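4. The drawer left open: observations from the Tedoveck rooms 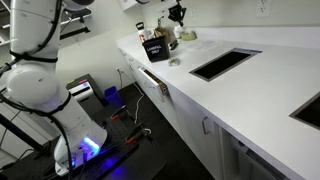

Figure 1. Long white counter with base cabinets, Tedoveck. The top drawer near one end is partway open.

Reading time for this section: 6 minutes

4.1 Why drawers

Sections 2 and 3 dealt with what people put on worktops and how long it stays there. The present section turns to what happens underneath. Of the 111 rooms in the full survey, nearly all had at least one run of base cabinets with drawers in the top row, and it was the drawers, more than the doors, that our respondents wished to talk about. Doors were described as "fine". Drawers were described at length, sometimes with gestures, and in one case with a demonstration that had to be repeated after the contents had been picked up off the floor.

We had not planned a section on drawers. The original protocol, drawn up in September, had a single line for them on the recording sheet, between "sink (type)" and "other". By the end of the first site that line was carrying so many notes in the margin that the sheet was redrawn, and the margin notes became the data. Readers who prefer their methods to come before their findings may treat what follows as a warning.

4.2 Setting

The Tedoveck rooms are shared workrooms of the mixed kind described in section 1.3: part kitchen, part workshop, part place to put things that have no other place. The room in Figure 1 is typical in its fittings. It has a long white counter with white cabinets below, a drawer at the top of the run, and at least one silver bar handle set upright on a cabinet door. On the floor by the wall is a small blue wastebasket, and low on the wall is an outlet with a cable running down from it. A purist would say that none of this has much to do with drawers. We include the floor because the floor is where people stand when they open them, and section 4.5 returns to the matter of cables.

The rooms at the other two sites, Dronska and Sisik, differ chiefly in age. Dronska was fitted out in one go and still has its original handles. Sisik was fitted out over a long period by people who seem never to have met, and no two runs of cabinets there are the same height.

4.3 States of a drawer

The recording sheet began with two states, open and shut. This was soon found to be optimistic. After some argument we settled on four, and these are used in the rest of the paper.

Shut: the drawer front lies flush with its neighbours. Ajar: the front stands forward by less than the width of a hand, so that the contents cannot be seen but a hip can find the corner. Partway: the slide rails or the inside of the drawer can be seen from a normal standing position. Full: the drawer is out as far as it will go.

The drawer in Figure 1 was coded as partway, its metal rails and interior being plain to see. Coders agreed on partway and full almost without discussion. Disagreement was confined to the border between shut and ajar, where one coder held that a drawer is shut when its owner believes it to be, and the other held a ruler. The ruler was adopted.

No inference is made from any single visit about how long a drawer had been standing as it was found. Where we speak of drawers being "left", we rely on the diaries, in which respondents noted at set times of day the state of one named drawer. The diaries are not above suspicion. Several respondents admitted to shutting the drawer in order to have something tidy to write down.

4.4 What is in the top drawer

Respondents were asked to name the contents of the top drawer before looking, and then to look. The first list was nearly always shorter and more respectable than the second. Typical first lists ran to scissors, tape, pens and a tape measure. Second lists added spent batteries, batteries of unknown standing, the instructions for an appliance that had left the building, takeaway sauces, keys, and string too short to use and too long to throw away.

The keys deserve a word. At Dronska there was hardly a top drawer without at least one, and on no occasion could a respondent say what it opened. When asked why the key was kept, respondents answered, with small variations, that it might be important. When asked what would be lost if it were thrown away, they answered that they would find out. We could not fault this reasoning and have since looked into our own drawers with less confidence.

Contents also sink. A drawer used daily develops a working layer at the front and a settled layer at the back, and the two mix only when the drawer jams. Jamming is almost always the work of a single item standing on edge. The usual suspects are ladles in kitchens and folding rules in workshops, and in mixed rooms either will do. The approved remedy, on which all three sites agreed without having been introduced, is to pull the drawer as far as it will come, slide in a flat hand, press down, and swear.

We tried a simple sorting exercise with nine respondents at Sisik. Each was given an empty tray with six compartments and asked to move across whatever they had used in the past month. Most filled two compartments and then began to make a case for the rest. One filled all six, shut the drawer, and asked whether there was a second tray.

4.5 Reasons given for leaving a drawer open

The diaries produced 200 usable entries in which the named drawer was found ajar, partway or full with no one at the counter. Respondents were asked to give a reason beside each entry. The commonest was that they were coming back. Whether they did come back is a separate matter, and the later entries in the same diaries do not encourage the reader.

The next commonest reason was full hands. It is a good reason, and the layout of the rooms supports it. On a long counter the thing wanted and the place it is wanted are seldom near each other, and a person who has taken a roll of tape from one end and walked to the other has already spent whatever goodwill they had towards the drawer. Respondents at the far end of such a counter were perfectly aware of the drawer. They could see it. They described it as "over there", in the tone used for other people's children.

A smaller group gave reasons to do with the drawer itself. It would not shut without a second push, or it shut too well and was hard to open again, so that leaving it a little way out saved trouble later. Some runs at Sisik have drawers with no handle at all, the old ones having come off, and there the ajar position has become the ordinary one. To shut such a drawer is regarded as antisocial. A strip of card taped over the top edge serves in one room as a replacement handle and has been in service for longer than the fitting it replaced.

Cables came up more often than expected. Where a lead crosses the floor near a cabinet run, respondents told us they watched their feet, and a person watching their feet is not watching a drawer front at thigh height. We have no measure of how often the two hazards combine. We have only the accounts of those who met the second while avoiding the first, and these were given with feeling. Several had moved the bin to stand over the cable, which protected the cable and gave them a bin to walk into.

4.6 Who shuts it

In shared rooms the person who opens a drawer and the person who shuts it are frequently two people. The shutters, as we came to call them, were few at each site and well known to the others. They did not think of themselves as tidy. Asked about the habit, they spoke of corners, bruises and a general wish to get past. One had worked out that a drawer can be shut with the knee in passing and had not used a hand for the purpose in years.

Openers, for their part, believed that the drawers shut themselves. This was put to us with some confidence at Dronska, where soft-closing rails are fitted throughout and the belief is very nearly true. The rails take over for the last short stretch and require somebody to supply the rest. A drawer left partway will stay partway until attended to, however modern it is.

Notices have been tried. The Tedoveck rooms had at one time a printed request on the inside of a cabinet door, where it could be read by anyone who had opened the wrong thing. At Sisik a handwritten notice was fixed to the drawer front and acquired, over a winter, a number of replies. Neither had any effect that the diaries can detect, though the second was much enjoyed.

4.7 Comparison with earlier work

The only close parallel known to us is the Erraji pilot, carried out as a trial for the present survey and reported in our first working note. The pilot looked at private kitchens and found far fewer drawers standing open. It is tempting to put this down to pride of ownership. A duller account is that the Erraji kitchens were small – in the smallest, an open drawer met the opposite cabinet and had to be shut before the cook could leave. A counter with clear floor in front of it makes no such demand.

We therefore entered the depth of clear floor in front of each run as a separate item on the redrawn sheet. At Tedoveck this had to be estimated for two rooms where the floor was in use for storage during every visit. Those rooms are marked in the appendix and left out of the comparison of sites in section 5, along with the Sisik room in which the drawers proved, on closer inspection, to be false fronts glued to a panel. They had been recorded as shut on every visit. Their respondent had kept the diary faithfully throughout.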